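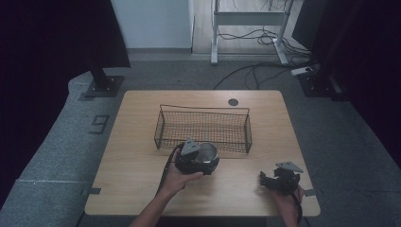 Hạnh Châu wants the cups stored upside down, so dust stays out of them. Clotilde would keep them upright and put a cloth over the basket. Left open for now.

February, table 9, 11:00

- Wire mesh basket, long side parallel to the front edge of the table, clear of the grommet hole.
- Metal cups go in from the left end. Max. 5 per basket, single layer.
- Mesh floor flexes at 2 kg. Don't stack.
- Rim checked for burrs, one filed down.

Bivon quoted 127 for the deeper basket. Not ordering until Didier has measured the shelf.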